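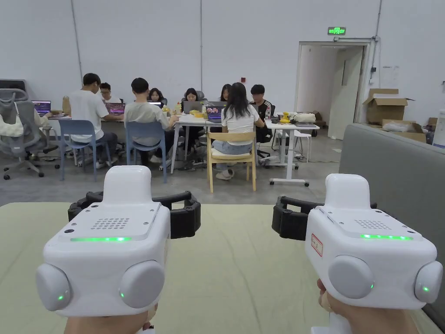

## Call Forwarding

The company that ran the phones in Cliltham was called Mạch, and in September it wrote to its last landline customers to say the copper would be switched off. There were 515 of them. Kanyarat Sukprasert worked in the office above the exchange, and her job was to call each one and ask what they wanted done with the number.

Most people wanted nothing done. A dentist wanted his moved to a cell phone. A man on Wendovberg Road asked if he could sell his, and when she said no, he asked what it would be worth if he could.

She reached the Orville house on a Thursday, late in the afternoon. The phone rang nine times before a woman picked up.

"We'd like to keep it," the woman said.

"I can move it to a mobile. You'd have the same number."

"No, I mean keep it here. In the kitchen."

Kanyarat explained about the copper. She had a sheet for this, but she no longer needed to look at it. The woman listened to the end.

"My brother has this number," she said. "He doesn't have any other one for us. He calls from wherever he is."

"It would still reach you. It would ring on your cell."

"I don't have a cell."

"We can give you a box. It plugs into your internet, and your old phone plugs into the box."

"I don't have that either."

Kanyarat opened the account. The bill was small and had been paid by check every month. The call log went back 2 years, which was as far as the system kept it. There were outgoing calls to the pharmacy and to a church. There was one incoming call from overseas, in the first winter, and it had lasted 80 seconds.

She wasn't supposed to read the log out. She wasn't really supposed to have opened it.

"When did he last call?" she asked.

"At Christmas," the woman said. "He always does."

Kanyarat closed the window on her screen. There was a field on the form marked Outcome, with four choices in it, and she picked the one that said Pending. It would come back to her in ten days — sooner if her manager sorted the list.

"I could put a voicemail on it," she said. "After the switch-off. He'd hear a message and he could leave one. You'd have to come in to the office to listen."

"Whose voice would it be?"

"Yours, if you want. You can record it now."

She heard a chair being moved. Then a tap running, and the tap being shut off.

"All right," the woman said. "Tell me when."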